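The Short Menu Comes Back

The cocktail list at Kakau used to run to nine pages. Today it fits on one card, with four house drinks on the front and the nonalcoholic versions on the back.

Long menus made sense when bars competed on variety. They also meant shelves of slow-selling liqueurs, syrups that spoiled before they were finished, and new bartenders checking recipes on their phones. Tramik, across the river, once kept 398 bottles behind the bar and poured from a small part of them. It has cut back as well, and most of what went was flavored vodka.
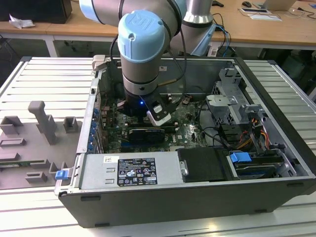
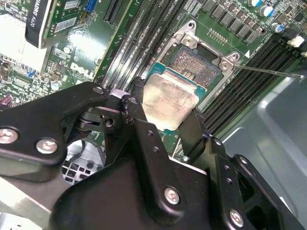
A short list puts more weight on preparation. At Kakau, lime juice is pressed at 4 p.m. and thrown out at closing. Ginger syrup is made in small batches, and the sugar is weighed. The bar hasn't gone in for machines, and no drink there is mixed by anything like the arm with the light blue joint caps, reaching into an open Dell computer. Shaking is done by hand, and the bartenders taste each drink with a straw before it goes out – an old habit that a nine-page menu had pushed aside on busy nights.

Cele went a different way. Its list changes every month, and July was all melon and cucumber. Regulars who liked the June drinks had to ask for them, and the staff would make them if the fruit was still in the kitchen.

Prices haven't dropped at any of these places. Joster, the newest of the group, charges the same for a daiquiri as it did with the long menu – but the glass is now chilled and the rum is better.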